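Pretraining on head camera footage: does it help with wet tasks?

pilammont_dev
26 Jun 2025
We've been repeating the Osthorpe result, where a policy is pretrained on head camera video of people doing chores and then fine-tuned on a small set of robot demos. They report most of the gain on tidying and folding. We wanted to know if it holds at a sink.

Setup: 400 human clips of washing up, 40 teleoperated demos on our own arm, 30 test trials per condition. The baseline is the same 40 demos with no human video. Hand pose comes from the Lerkent tracker, unmodified.

The human clips are all ordinary kitchens, no markers or gloves. Typical frame from the rinsing set:
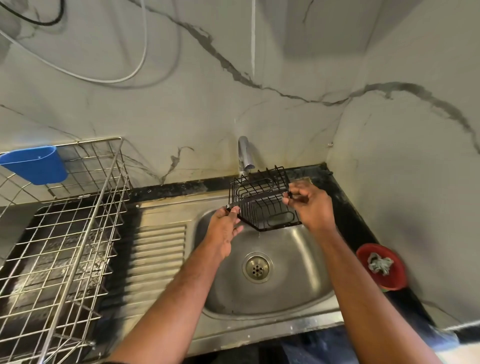 Rinsing a wire caddy, both hands on the basket, tap running.

With human video we got 21 successes out of 30, against 14 without. Success means the object was rinsed and put in the rack without being dropped. Happy to share the config.

tobermole
Interesting, but 30 trials is thin. Did you run more than one seed? We had a gap that size vanish when we retrained.

pilammont_dev
One seed so far. Two more are training now.

Fatemeh Soltani
I'd look at the tracker before the seeds. Thin black wire is bad for it in my experience. The fingers go round the bars, the contact points get guessed, and you end up training on grasps that never happened. Have you checked any by hand?

pilammont_dev
We checked 200 frames. Wrist position was fine. Fingertips were poor on anything made of wire, good on plates and cups. We kept them all in.

Fatemeh Soltani
Then I'd drop the fingertip loss for those clips and run it again. My guess is your number goes up.

Asif Bukhari
I disagree with that. When we did the Abbasi ablation we threw out the noisy hand labels and it got worse. The model seemed to be using the wrist path and the order of steps, and we lost clips it needed.

Fatemeh Soltani
You threw out the whole clips though. I'm saying keep the clip and mask the fingers.

Asif Bukhari
Fair, we never tried masking. I still wouldn't expect much from it with a two-finger gripper on the robot end.

tobermole
What were the nine failures?

pilammont_dev
Five slips during the rinse, three misses at the rack, one where the arm stopped over the bowl and timed out. The baseline missed the rack far more often. Slips were the same in both, so Asif may have a point about the path. I'll add a masked run to the queue and post the numbers with the other seeds.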